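Last updated: February

Notes for the talk, "Show It Once, Show It Again: teaching a robot arm by hand"
Celeste Bastos, Tredirum

OPENING (two minutes, no slides yet)

Hi everybody! Start with the hands up question: who here has taught a kid to tie a shoe? Wait for hands. Who did it by talking? (Usually a laugh here, let it happen.) You put the laces in their fingers, you put your fingers over theirs, and you go through it slowly until they shove you off and want to try alone. My whole job is the shove-you-off part, with arms that have two fingers and no patience problems at all.

Say who I am. Keep it short. I came to Tredirum from machine shop work, I don't write the learning code, and I've spent more hours driving arms than anyone else on our floor. So this talk is from the driver's seat. If you want the math, Figueiredo's group has the next slot and they are great at it.

TWO WAYS TO SHOW

First way: grab the arm. You put it in the floppy mode, take hold above the wrist, and walk it through the job. I love this for a first demo because people get it in ten seconds. You can feel where the elbow doesn't want to go. The trouble is that your own arm ends up in the overhead camera's view, so the model learns on pictures with a big human sleeve in them, and then we take the sleeve away and ask it to work. Mime this one, it gets the point over faster than the words do.

Second way: drive it from somewhere else. Our setup is called Trikodley, a small copy of the arm clamped to a desk. You move the little one, the big one follows. Nobody's hands are near the table, and what you see on your screen is what the robot will see later.

(If someone asks about VR controllers: yes, we tried them, they're fine for big moves, I get lost on the last inch. Move on.)

Pause here. Drink water, Celeste.

THE GORHAM NUMBERS

Slow down for this part, I always rush it. Gorham is what we call our tabletop pick set. We recorded 981 demos. We kept 656. People want to know what was wrong with the rest, and I'm so happy when they ask! Some were drops. A lot of them were successful picks that were bad lessons: the driver wiggled, stopped to think, backed out, came in from the other side. The robot got the thing in the end, but I wouldn't want it copying how we got there.

The other number is 18, the count of drivers. Every one of us has an accent. I come in low and slide. One of my coworkers comes straight down like an elevator every single time. Both work, and a model trained on the two of us together can split the difference and land on the table between the two plans. We ended up agreeing on a house style for the approach and writing it on one page. Best page we ever wrote.

SLIDE 7: WHERE THE DRIVER LOOKS

Leave this up a good long while.

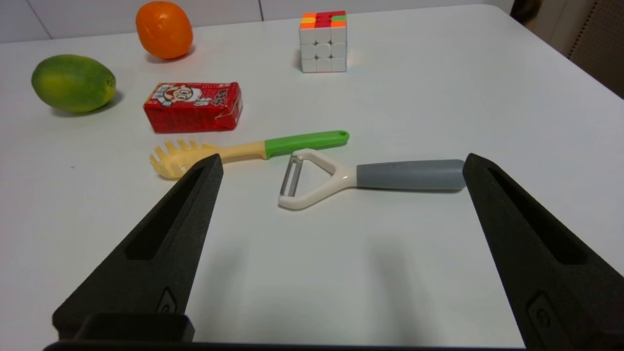
New drivers stare at the overhead view, and I did too for my first month. Then somebody made me do a whole session with only the wrist view on the screen and my picks got so much cleaner, because at that distance you finally see the fingertips and the gap. Take the peeler lying between the fingers. Its gray handle is an easy thing to want, but the pasta server is right behind it, almost touching, and the left fingertip already sits over the yellow prongs. If I'm driving, my lesson starts before the grab: where do I put that left finger so I get one tool and leave the other alone? Ask the room how they'd come in. Take two or three answers, they're always good, and somebody always wants to push the green handle aside first. Tell them I like that one, and that it needs to be its own demo with its own label.

TIPS FOR ANYONE STARTING OUT

Go slower than feels natural, but keep moving. A long pause teaches a long pause.

Move things between takes. Really move them, turn them around, swap which one is in back.

Record a few rescues on purpose. Start from a bad spot and get out of it neatly. These were the best thing we added to Gorham, hands down.

Stop when your shoulders go up. My 4 p.m. demos are worse than my morning ones and I can tell which is which from the playback.

LIVE BIT, IF THE ARM IS BEHAVING

Bring up one person from the audience. Sit them at Trikodley, let them have two tries. Clap for both! If the link is down, skip it and go straight to questions; the one-page house style is on the handout table, take as many as you want.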